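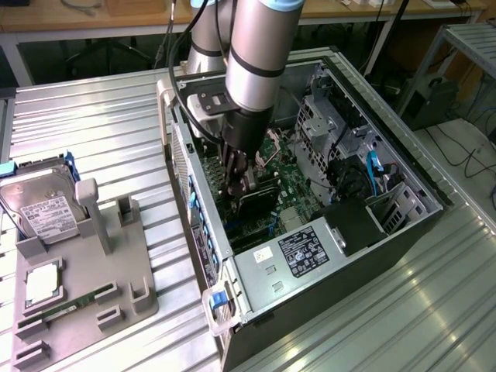

Posted in August by Hedvig Haugland

Quick one, dinner's in the oven. Finally backed up the photos. All of them. Well, the ones I could find.

Started with the old desktop, then the two laptops, then the shoebox of memory cards (why did I keep the shoebox and lose the card reader??). Borrowed a reader from Lehtinen next door. Took most of an evening just to copy the Orkenby summers, around 800 pictures and half of them are the same gull.

What I do now, in case it helps:

One folder per year. Inside that, one per trip or month, no fancy names. I used to call things "misc good" and "misc good new" and teh result was a mess. Then one copy on an external drive in the closet, one at my sister's. She gets it at Christmas and I take the old one home.

Duplicates: I gave up. Did 90 minutes of deleting one by one and was still in the spring of the kitchen remodel. Disk space is cheap, my evenings aren't.

Scans are next. Mom's albums, the sticky kind with the plastic sheet. Dental floss works for getting the prints loose, go slow, don't pull at the corners. Scan at 600 if they're small. I did a page at 300 and had to do it over, grr.

Found one of Dad outside the Sternen with soup on his tie. Had forgoten that tie completely. Printing it for the hallway.

Timer's going. More when the albums are done.

Last updated: August, 6:40 pm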